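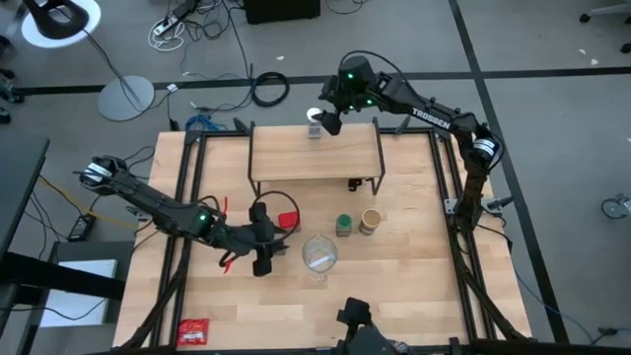

The table, with the raised shelf at the back.

The Ferry to Wastow

Part One

My uncle Finbarr Geraghty ran the last boat to Wastow for 21 years, and in all that time he never once left the landing when he said he would. He would stand with the rope in his hand and look up the hill road, and if there was so much as a lantern moving up there he would put the rope down again and ask whether anyone wanted tea.

There was usually someone who didn't want tea. There was a man from Rosenthal, I remember, who bought wool and wore a good coat, and he told my uncle that he had paid for a six o'clock boat and it was now twenty past. My uncle agreed with him completely (he was a great one for agreeing) and went on looking at the hill.

It was December, and the water had gone that flat pewter color it gets before snow. I was nine and in charge of the biscuits, a job I took very seriously, and I had given the wool man two in the hope that he would stop talking.

"Who is it you're waiting for?" he asked me, quite kindly, with his mouth full.

I told him I didn't know. It was only a light, and it was still up by the Welline gate, where the road bends and you lose sight of it for a while.

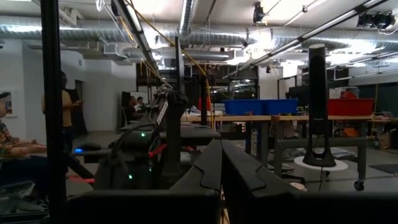 Part Two

The light belonged to a girl with a goose under her arm. She had walked down from Skullalside, nearly 20 miles by the road, and she wanted to be in Wastow by morning for her sister's wedding. The goose was the present. My uncle took her bag, handed her down into the boat as if she were a duchess, and asked the wool man, very politely, if he would mind holding the bird.

He held it the whole way over. It bit him once, near the middle, and by the time we saw the harbor lamps it was asleep inside the good coat with its head out between the buttons, and he was asking the girl what time the wedding was.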